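Two-arm folding cell: left gripper lands short of the fabric edge, wrist camera view looks fine
Endcombe Automation Help > Grippers and end effectors
Posted 17/11/2024 by orex_cellhand

We run a two-arm cell on cotton garments, mostly t-shirts. The left arm has a wrist camera looking along the fingers. The grasp point is chosen from that view, and the fingers should straddle a raised fold before they close. On thin knit the left gripper closes short of the fold on 6 cycles out of every 139. The right arm, same fingers and same controller settings, does not do it.

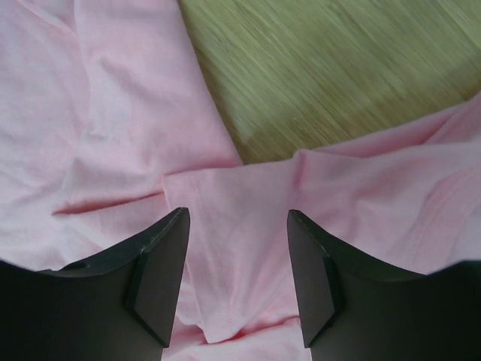 Finger opening is set to the same value on both sides and I have checked it with a gauge. The tip pads were replaced in February and the fault was already present before that. Joint homing is repeatable. The error is always towards the base, never sideways, and it gets worse the further out the arm reaches. The controller logs code 777 on some of the bad cycles, but the manual only lists that as "position tolerance, advisory".

What should I check before I redo the whole hand-eye calibration?

wunell_bench

Cable first. If the sleeve is too short between the elbow and the wrist, it pulls on the wrist when the arm is near full stretch. The encoders will not show it if the play is after the last joint. Put the arm at its furthest pick position, power on, and push the sleeve by hand at the wrist. If the fingertips move, you have found at least part of it. Slacken the ties along the forearm, leave a larger loop at the elbow, and retie with the arm extended.
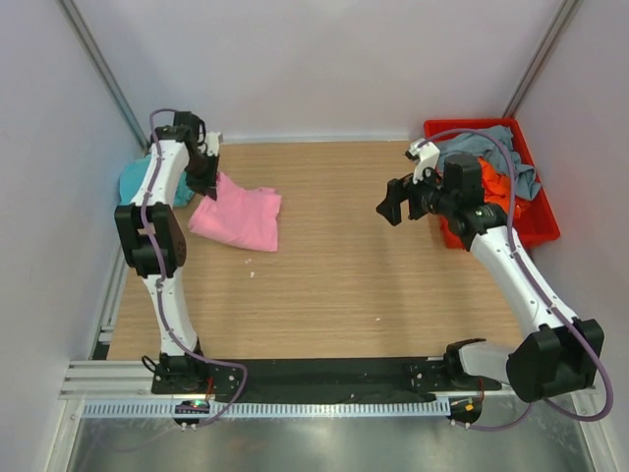
After that, check the camera bracket screws. Ours work loose after 1,000 hours or so. A small tilt at the bracket gives an error that grows with distance, in line with the arm, which matches what you describe. Mark the screw heads with paint pen so you can tell next time.

Leave the calibration until both are done. If you calibrate with the cable pulling, you store the fault.

hubmann_user4

had the same, just recalibrate it. takes ten minutes

tablewright

Agree with wunell_bench on the order. Two additions.

Check the table height at the far corners as well as in the middle. Our top had sagged at the rear and the planner was still using a flat plane from commissioning. Touch off at four corners and the centre and compare.

Code 777 on our controller came up when the tip touched down before the commanded height. Log the Z value with it. If it is always the far picks, look at the table before the arm.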